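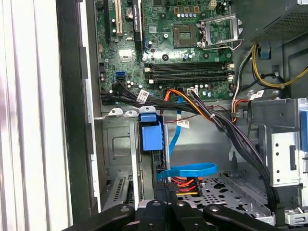 旧主机拆解相册 Drirnton店 后间工作台

6月26日 星期四

赶着传的,字先随便打,错别字回头改。这批是Lurketti办公室淘汰下来的塔式机,送来的时候没清单,没密码,没说哪台好哪台坏。共3台。拆一台记一台,能用的零件进架子,不能用的走回收。相册按拆的顺序排,不是按好看的顺序。点小图看大图,手机上可能加载慢,等等就好。

先说一句,问价的别在图下面留言,看不过来,去柜台登记本上写。

一号机

01 开盖之后
绿板子,CPU插座空的,扣架翻开,拉杆立着。内存也没有。送来之前谁拿走的不知道,单子上没写,问了Lurketti那边也说不清楚。

02 线
这台最烦的就是线。橙黄黑一把,再跟黑的汇到一块儿往下走,线上还挂着白标签。标签一律先别撕,装回去的时候靠它认。

03 插座针脚
老规矩,盖子没盖上之前,手、螺丝刀、抹布统统别从上面过。歪一根针这板子就难卖了。保护盖在二号抽屉,透明的那种,大小不一,试到合适为止。

04 纽扣电池
拆机必换。旧的单独放小玻璃罐,别跟螺丝混。上回混了,罐底一堆锈,洗了一下午。

05 散热片
黑的那块高的,先不动。底下的硅脂干没干要拆下来才知道,这周没空。Yolotzin Beltrán说她来弄,她手稳。

06 扩展槽
长短两种,米色那条是PCI。还真有人要这个,Bautista那边的打印店有张老卡一直没地方插,给他们留着。谁也别卖掉,听见没。

07 电源测试前
接头一个一个拔,捏住卡扣再拔,别拽线。拽断过,就在这张桌上。小白插头尤其脆。

08 一号机小结
板子留,线留,机箱洗。缺CPU,缺内存,装起来看能不能点亮。结果写在下一期。

二号机

09 侧板拧不开
螺丝滑丝。垫橡皮筋,用力压着转,出来了。橡皮筋别用太粗的。

10 灰
不夸张,一团一团的。先拿软刷子扫,再吹。吹的时候端到后门外面去,别在屋里吹,上次隔壁咖啡店过来说了。风扇用手指按住再吹,别让它空转。

11 硬盘
取出来先贴纸条,写机号,锁柜子。没擦完数据之前不出这间屋。客户问起来就这么答,不用解释别的。

12 内存
从几台旧机子攒下来的加上这台的,架上现在20条,型号杂的很。按代分盒,一代一个盒子,盒盖上写容量。不要光写"内存",写了等于没写。

13 光驱
托盘弹不出来。拿回形针捅开,里面还有一张盘,Watetti记账软件的安装盘。还给客户了,客户说不要,那就在抽屉里。

14 二号机小结
这台最完整,基本洗洗就能用。准备给社区阅览室查目录,装个轻一点的系统,别装花哨的东西。

三号机

15 机箱变形
搬的时候磕的还是本来就这样,不清楚。底角歪了,侧板合不拢。木锤隔着布敲,敲一下看一下。还是差一点点,算了。

16 电源
有味道。不拆,不修,不试,直接贴红条走回收。电源盒子自己不要开,说过很多遍了,再说一遍。

17 前面板的小线
开关、重启、灯,几根细线。拔之前拍照,拔之前拍照,拔之前拍照。没拍的话去查主板说明书,网上找得到就算运气好。

18 三号机小结
拆件。能用的只有风扇和几根数据线,别的意思不大。机箱先放门后,七月回收车来的时候一起走。

工具和杂物

19 螺丝盒
格子分好了,硬盘的粗牙细牙分开,机箱的单放一格。新买的一包500颗,够用很久,所以掉地上那种不知道哪来的就不要再往格子里丢了。

20 螺丝刀
十字的用得最多,头都磨圆了,已经下单新的。带磁的那把用完挂回墙上。挂回墙上。

21 扎带
旧扎带剪的时候刀口朝外,贴着线剪容易伤皮。重新绑别勒太紧,能塞进一张卡片就差不多。

22 清洁用的
酒精、棉签、软刷、旧牙刷。酒精盖子拧紧,上礼拜跑掉半瓶,心疼。

23 架子
左边能用,右边待查,最下面一层等回收。中间那层暂时乱,周末理。标签纸快用完了,看到便宜的带两卷回来。

几条补充

想来学拆机的,周六上午可以,自己带手套,袖子别太宽,手链戒指摘掉。地方小,一次坐3个人,先到先坐。小孩要大人陪着。

送旧机子来的,先把自己的东西拷走。我们不负责找照片找文件,找不回来的。键盘鼠标也收,显示器暂时不收了,没地方搁。

零件卖不卖?卖,但是测过的才卖,没测的只换不卖。测过的贴绿点,上面有日期。买回去不亮的,一周之内拿来看,带上原来的小票,没有小票就凭登记本。

08的后续和散热片那步等Yolotzin弄完一起补图,大概要等到七月。顺序可能会变,旧链接不会动,已经收藏得不用重新收藏。

先这样,后门有人按铃。

返回相册目录 | 上一期:打印机进纸轮 | 下一期:一号机装回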